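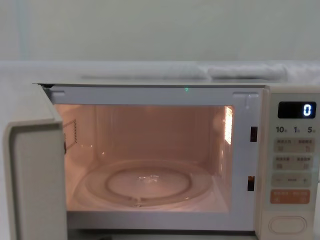 Januar, vormittags. Zweiter Probeaufbau Modell Ulia, Kleid im Schrägschnitt, Crêpe von Staniforth, Artikel 1856. Der Unterkleidton ist weiter offen. Die Richtung ist ein warmes Pfirsichorange wie das Licht im Garraum einer Mikrowelle mit offener Tür, mit hellem Rand ringsum; das gelieferte Farbmuster liegt dagegen zu weit im Rosa und wirkt unter dem Oberstoff grau. Neue Färbung ist bei Staniforth angefragt. Bis dahin wird mit dem ungefärbten Unterstoff weitergearbeitet, für Passform und Fall ist der Ton ohne Belang.

Ausgangslage
Im ersten Aufbau (Nessel, ebenfalls schräg) saß das Oberteil, der Rock verzog sich ab Hüfte nach links. Ursache damals nicht geklärt. Vermutet wurden ungleiche Fadenlage beim Zuschnitt oder die Teilungsnaht. Nessel ist für den Fall des Crêpes ohnehin nur bedingt aussagekräftig, deshalb jetzt Originalstoff.

Zuschnitt
Stoff einlagig ausgelegt, Kettrichtung mit gezogenem Faden geprüft. Auf Bruch wird bei diesem Artikel nicht mehr zugeschnitten, die untere Lage schiebt. Seidenpapier darunter, Papier mitgeschnitten. Linke und rechte Rockbahn spiegelbildlich aufgelegt, sodass die Kette auf beiden Seiten zur vorderen Mitte hin gleich verläuft. Im Nessel war das nicht der Fall: Beide Bahnen lagen in derselben Richtung, am Papier noch nachvollziehbar. Damit dürfte der Verzug erklärt sein.
Nahtzugabe an den Schrägkanten breit gelassen, Seitennähte nur geheftet. Armausschnitt und Halsausschnitt sofort nach dem Schneiden mit Stütznaht gesichert, Fadenspannung niedrig.

Aushängen
Rockbahn vorn an der Taille auf die Leiste geklammert, Messstrecke entlang der vorderen Mitte markiert. Ausgangsmaß 600 mm, nach 26 Stunden 657 mm. Das sind 9,5 Prozent, mehr als im Datenblatt für die Diagonale angegeben. Danach keine messbare Änderung mehr. Die Breite geht entsprechend zurück, am deutlichsten auf Höhe Knie. An der Seitennaht ist die Längung geringer, der Saum hängt daher in der Mitte durch und wird erst auf der Büste begradigt.
Das Längenmaß im Schnitt bleibt vorerst unverändert. Korrigiert wird die Breite, und zwar als Zugabe an der Seitennaht, auslaufend zur Taille. In Nonano ist die Korrektur als eigene Schnittvariante abgelegt, der Grundschnitt ist nicht überschrieben.

Nähte
Probestreifen mit Geradstich und mit schmalem Zickzack genäht, beide in Längsrichtung belastet. Geradstich reißt bei normaler Spannung vor dem Stoff. Zickzack hält, zeichnet sich aber nach dem Bügeln auf der rechten Seite ab. Dritte Variante: Geradstich, Stoff beim Nähen leicht gedehnt, Oberfadenspannung eine Stufe niedriger. Naht liegt nach dem Dämpfen flach und geht ausreichend mit. Diese Variante wird übernommen.
Bügeln nur durch Auflegen, nicht schieben. Dampf von links, auf der Unterlage auskühlen lassen. Bei einem Streifen ist durch zu frühes Abheben eine Welle geblieben, die sich nicht mehr herausarbeiten ließ — Streifen zur Warnung eingeklebt.

Anprobe auf der Büste
Verzug nach links ist weg. Vordere Mitte steht im Lot. Der Wasserfall am Ausschnitt fällt eine Falte tiefer als auf der Zeichnung, das Gewicht im Beleg fehlt noch. Rückenausschnitt steht leicht ab. Abhilfe: Kante beim Aufsetzen des Schrägstreifens etwas einhalten, Abnäher ist an dieser Stelle nicht gewünscht.
Unterkleid schräg zugeschnitten wie der Oberstoff. Im geraden Fadenlauf zeichnete es an der Hüfte ab. Beide Lagen werden nur an Ausschnitt und Armloch verbunden, der Saum bleibt frei.

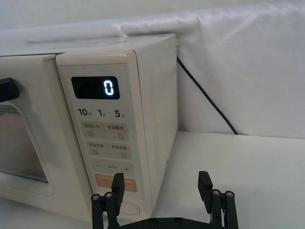

Offene Punkte
Saum: Rollsaum von Hand oder Maschine. Von Hand sauberer, Zeitbedarf für die Serie in Pernurby zu hoch. Maschinenprobe steht aus, Rollsaumfuß ist bestellt.
Beleggewicht: Bleiband gegen doppelt gelegten Crêpe testen. Bleiband drückt sich vermutlich durch.
Dehnung: Messung mit einer Bahn vom Ballenende wiederholen. Der Wert oben gilt nur für den Ballenanfang.
Größensatz: Gradierung erst nach der zweiten Messung. Die Breitenzugabe darf nicht einfach linear mitlaufen, bei den größeren Größen zieht das höhere Rockgewicht stärker.
Farbe: Muster vom Unterstoff unter dem Oberstoff beurteilen, bei Tageslicht und bei Kunstlicht. Einzeln betrachtet war das letzte Muster unauffällig.

Nachtrag, 16:40
Saum auf der Büste abgesteckt und mit Heftfaden markiert. Kleid bleibt über Nacht hängen, danach Markierung nachmessen. Papierteile der alten Rockbahn aussortiert und durchgestrichen, die neuen tragen den Zusatz »schräg, gespiegelt« und einen Pfeil für die Kette.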